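Welcome to the Colum Swap Shelf! We get lots of lovely questions, so Lorena Cisternas and I have put the usual ones together. If yours isn't covered, come and find us at the hall.

## What is the Swap Shelf?

A place to bring things you don't need and take home things you do. No money changes hands, and you don't have to bring something to take something. It started with 2 bookcases and now fills most of the side room at Barrientos Hall – which still makes me very happy every time I unlock the door.

## Do I have to join?

No. Some people like to be on our mailing list (352 of you at the last look!) but you can just turn up.

## What can I bring?

Books, toys, kitchen bits, craft supplies, clean clothes, garden pots, picture frames. Small things are very welcome, and they tend to go first. Put them in an open box so people can see what's there.

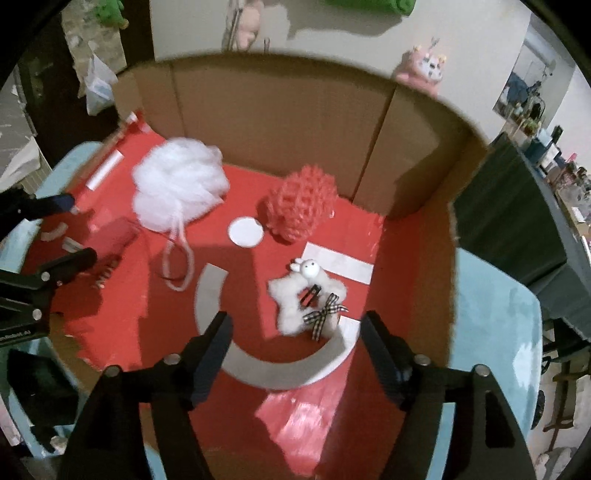 *White bath pouf and a pinkish-red knitted ball in a shallow box lined with red paper.*

## What can't you take?

Anything with a plug, car seats, cycle helmets, medicines, knives and opened food. Bath and beauty things need to be unused, please. Mattresses are a no as well, even very nice ones.

## How should I pack things?

Any box will do, and a tatty one is fine by us. If you'd like to line it with leftover wrapping paper, go for it! Breakables should be wrapped one by one, with a note on top saying so. Jigsaws need a label telling us if all the pieces are there. Valentina Aravena once did a 2000-piece harbour scene over a whole winter and found a gap in the sky, and she has strong feelings about this. 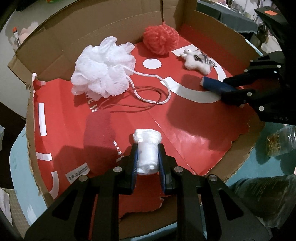 Please don't tape boxes shut. We go through everything before it goes out, and it's so much quicker if we can just lift things onto the shelves. You're welcome to have your box back afterwards.

## When can I drop things off?

From 9 in the morning on swap days. Please don't leave bags on the step overnight – the foxes get there before we do.

## How much can I take?

As much as you'll use. For baby clothes we ask for one bag per family per visit, as they go so fast.

## Can I ask for something particular?

Yes, please do! There's a wanted board by the door. Dima Tannous put up a card for a piano stool last May and had three offers by lunchtime. Add a phone number or email and take your card down once you're sorted.

## What happens to the leftovers?

Books stay until the next swap. Clothes and household things that have been round twice go to charity shops in town.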